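Naltent Brushed Cotton Cloth, by the metre
Lemon yellow and other plain colours

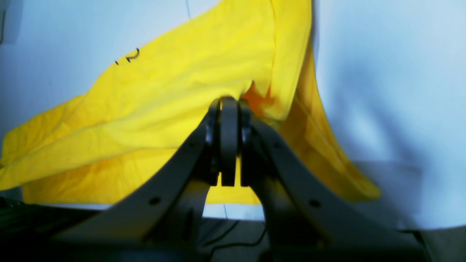 Naltent is a plain-weave cotton, lightly brushed on one face, sold for curtains, cushion covers, aprons and simple clothes. It has a soft handle from the first wash and it takes a crease easily, so it suits people who like to press a hem with their fingers before they pin it.

The cloth is woven for us at the Skenden mill and dyed in small lots. Lemon is the colour we sell most of. The others are chalk, brick, slate and a dark green called Grondow, after the farm where the first sample was hung out to dry.

Price and cutting
Cloth is cut to order in half metres, with a minimum of one metre. Longer orders are sent as one continuous length up to 39 metres, the most that goes on a roll. If you need more than that, please tell us before you pay so that we can set aside rolls from the same dye lot. Cut lengths can't be returned unless there is a fault in the weave or the dye.

Samples
Sample swatches are free and go out by ordinary post. We send up to 4 per household. Please order one if you are matching paint or an existing curtain. Yellows in particular look different on a phone and on a computer, and different again under a warm bulb.

Washing and shrinkage
Wash the whole length before cutting. Expect it to shrink by 4 per cent along the length and a little less across the width. Use a cool wash the first time, on its own, with no fabric softener. After that it can go in with similar colours at 40 degrees. Dry on a line if you have one. Tumble drying on low is fine but it raises the brushed side and the cloth will pick up more lint.

Iron on the back while slightly damp. Lemon and chalk can be bleached at home if you dilute it well, though the lemon will fade. Don't bleach brick, slate or Grondow.

Sewing notes
A universal 80 needle and ordinary polyester thread will do for most jobs. The cut edge frays, so finish the seams with a zigzag or an overlocker, or use French seams on anything that will be washed every week. Mark with chalk or a washable pen on the back. Dineo Botha, who makes up our curtain orders, allows double fullness for pencil pleat and a bottom hem of 15 cm, turned twice.

For an apron, allow one metre. The Masilela apron pattern fits this width with enough left over for the ties and a pocket. It is sold separately and comes on paper only.

Wear
The cloth is rated at nearly 2000 rubs before the surface shows wear. That is enough for curtains and clothes and for cushions that are mostly there to look nice. It isn't suitable for sofas or dining chairs. It has no flame-retardant finish.

Availability
Lemon and slate are in stock as of September 2024. Brick is low. Grondow is sold out and the next dyeing is planned for May. To go on the waiting list, write to Nandi Swanepoel at the shop with the colour, the length and your postcode.

Orders are posted within three working days. Collection from the shop is free, and there is a bell at the side door.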